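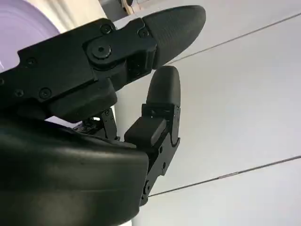

Families > Newsletter > School Meals

Changes to meal accounts and lunch ordering

Endbridge School District will move all student meal accounts from the Hutchins system to the Sadine system before the new school year. The change applies to breakfast, lunch and à la carte purchases at every grade level. Meal prices stay the same.

Balances

Any positive balance on the last day of school will be carried over to the new account. Families do not need to request this. Negative balances will also be carried over and must be paid before à la carte items can be charged. A student with a negative balance will still receive a full meal.

Of the 3,000 meal accounts the district holds, 2,405 are already linked to a parent or guardian email address. The remaining accounts will receive a letter with an activation code. Each code works once. If a code is rejected, contact the meals office for a new one and do not create a second account. Duplicate accounts have to be merged by hand, and payments made to the wrong one can take several days to appear.

Automatic payments set up in the Hutchins system will stop when the old accounts close. They cannot be transferred. Families who want automatic payments must enter their card or bank details again in the new system and choose a minimum balance. 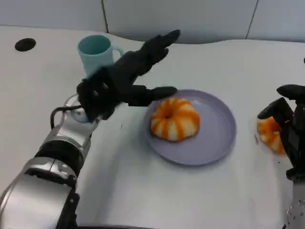

Ordering lunch in advance

Elementary students will order lunch ahead of time starting in September. Menus will be posted for two weeks at a time. Orders can be changed until 11 p.m. the night before. After that the order is fixed, and the account is charged when the student picks up the meal. A student who is absent is not charged.

Students with no order on file will be given the first choice listed on the menu for that day. Middle and high school students will continue to choose at the counter and enter their student number at the register.

Allergies and special diets

Diet notes will not be carried over. A new form, signed by a doctor or nurse practitioner, is required for any food substitution. Forms should be returned to the school office before the end of the current term. Requests based on religious practice need a parent signature only. Bastinden Elementary families may also hand in forms at the front desk during summer office hours.

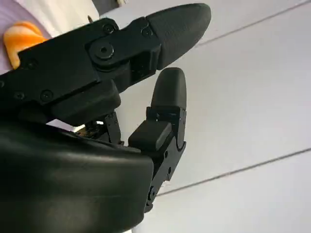
Refunds

Families leaving the district may request a refund or move the balance to a brother or sister. Refunds are sent by check to the address on file. Graduating seniors should file the request before their final day.

Comments (3)

K. in grade 2: Will one login cover kids at two different schools? We needed two with the old system.

busdriverdad: The 11 p.m. cutoff works for me. Please post the menus as something I can print.

Parent of 3: Our diet form was signed in the winter. Do we need another visit to the doctor or can you use the copy you have?

Contact the meals office | © 2022 Endbridge School District | Back to top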